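Does a Quieter Room Improve Recall?
Réka Takács and Kálmán Hajdu – final report, Thu 8 November

We wanted to know if background noise changes how well students remember a word list. In July we asked 286 students at Szénási to study the same list for 2 minutes, half of them in silence and half with recorded cafeteria noise.

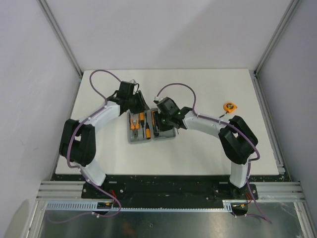
The quiet group remembered more words, but the gap was smaller than we expected. It almost disappeared for students who said they usually study with music on – we did not plan for that and only asked at the end.

Our list was probably too easy. Next time we would use a longer one and ask about study habits first.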